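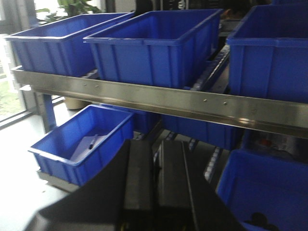
My coach at Zuna reckons I wrap my hands too tight, and that it's why my fingers go numb by the third round on the pads. I'd always blamed the gloves, a pair of 12 oz Loveos I bought when I started kickboxing.

So in May I went back to basics. Three turns round the wrist, three round the knuckles, then between the fingers - and a fist made at every pass so there's room left for it to close. The numbness has almost gone. My left hook still drifts wide, but I got through 100 of them on the heavy bag without stopping to shake my hand out. Next month I'm trying longer wraps.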